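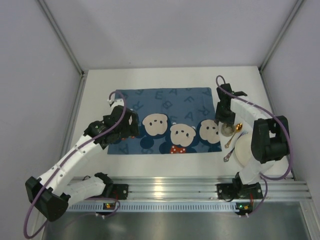
The placemat in the middle of the table

Setting a child's place with a patterned placemat

By Ashok Dhillon

A printed mat makes a small place setting easy to get right, as long as it goes down the right way round. These steps are for one child, with one plate and one spoon.

1. Clear and wipe the table
Use a damp cloth, then a dry one. Crumbs under a thin mat leave bumps and the plate will rock. I use the plain Dondeo cloths, but an old tea towel does the job.

2. Lay the mat
Put it down with the wider sides running left to right. Check which way up the pattern goes. On this blue one the letters are turned at all sorts of angles, so they are no help - go by the cartoon faces and keep the red bow nearest the child. Smooth it from the middle outwards with the flat of your hand. If the corners curl, roll the mat the other way for a few minutes and try again.

3. Add the plate
Set it in the middle of the mat. A plate with a raised rim is easier for small children to scoop against. It will hide part of the pattern, and some children will want it moved so they can see a favourite face. Let them.

4. Add the spoon
It goes on the right of the plate, bowl pointing away from the child and handle towards them. Swap sides for a left-hander. Leave enough of a gap for small fingers to get hold of the handle.

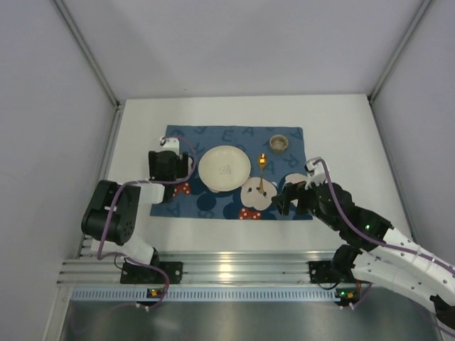
Washing the mat
Shake it out after each meal. Check the label before it goes in the machine, wash it with similar colours and dry it flat. Ours gets washed every 3 days or so, more often if there has been gravy.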